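Molirik Ward Residents' Association
Minutes of the July meeting, held at 7.15 pm in the Bolger Street hall

In the chair: Kirsty Wihongi
Minutes: Aishwarya Kaimal
Present: 30 members. Apologies were taken as read.

1. Minutes of the last meeting
Agreed, with one correction. The by-election in Katero was caused by a resignation and not by a boundary change.

2. Council by-election
The chair reported the result. The sitting party held the seat by 71 votes after a recount. Turnout was down on the last full election, most sharply at the Mitix Road polling station, which had been moved without much warning. Members said that several older voters had gone to the old address first. It was agreed to write to the returning officer asking for the old station to be restored, or for a notice to be put up there on polling day.

3. Candidates' evening
The evening will go ahead in the same hall. All four parties have been invited and three have replied. Each candidate will have five minutes to speak, followed by questions from the floor. The chair will not take written questions on the night. It was proposed that they be sent in beforehand, and this was carried with two against.
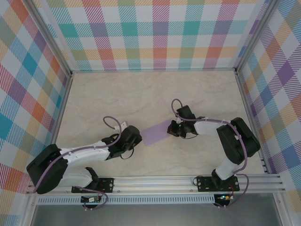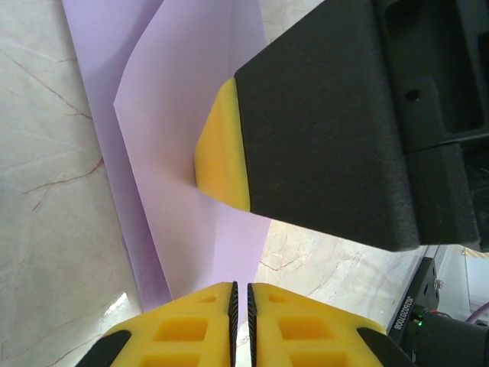
4. Leaflets and notices
The printer has quoted for 500 copies of the election guide, and 465 addresses are on the delivery list. The remaining copies will go to the library and the surgery. Aishwarya Kaimal asked for a paper colour that could not be mistaken for any party's. Purple was suggested, either the pale lavender of the lighter sheet in the second photograph or the deeper violet of the one it partly covers. The meeting preferred the lavender, as black type would be easier to read on it. The guide will list polling hours, the rules on photo identification and how to apply for a postal vote. No party symbols will be used.

5. Bus route
No reply has been received from the council on the evening service to Katero. Kirsty Wihongi will raise it again with both ward councillors and copy the letter to members.

6. Any other business
A member asked whether the association could endorse a candidate. The chair read out rule 6, under which it may not.

The meeting closed at 8.50 pm.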